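Chapter 4
The Songwriter and the Band

Most popular songs carry one or two names in the credits, yet the recording usually has the work of several people in it. A songwriter may bring in a finished piece with every chord marked, or a tune hummed into a phone. The players then decide how fast it goes, who comes in first and how it ends. In this chapter we look at how that work is shared out and how it is credited.

Our main case is the singer and guitarist Lucía Zabala, who grew up in the river town of Trorach and started her first band, Dadow, at 17. The band had two guitars, bass and drums. Zabala wrote the words and most of the tunes. The bass player wrote none of the songs on paper, but the slow walking lines people remember from the early records are his.

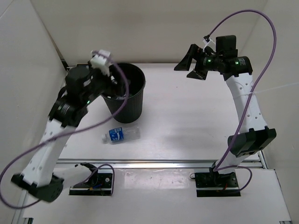
Dadow pressed 300 copies of its first single and sold them at shows. The label listed Zabala as the only writer. This was common at the time — a copyright form asked for words and melody, and a bass line was treated as part of the arrangement. The question of who wrote what came up again when the band signed with Nulport Records and money was involved.

As you read, keep these terms in mind:

Melody: the main tune, usually the part that is sung.
Arrangement: the choice of instruments, keys, entries and endings.
Hook: a short phrase, sung or played, that returns often.
Split: the share of a song's income given to each writer.

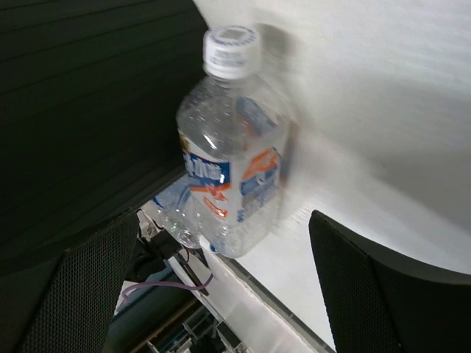
4.1 Writing Alone, Writing Together

Zabala wrote the first Dadow songs by herself at the kitchen table, guitar first and words later. For the second album the band rented a room above the Iglesias music shop and wrote as a group. The songs from that room are longer, and the singing often starts late. Compare the two opening tracks in Listening 4.1 before going on. Write down the moment the voice enters in each one. 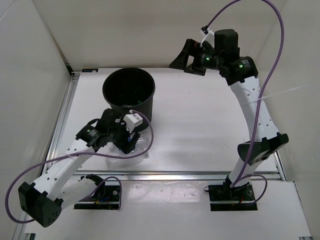
Department of Music, Popular Music Studies

Group writing changed the credits as well. From the second album on, all members shared each song equally, whoever had brought in the first idea. Some bands keep this system for their whole career. Others drop it when one member feels the shares no longer match the work — Dadow kept it until the drummer left in September, after the last tour.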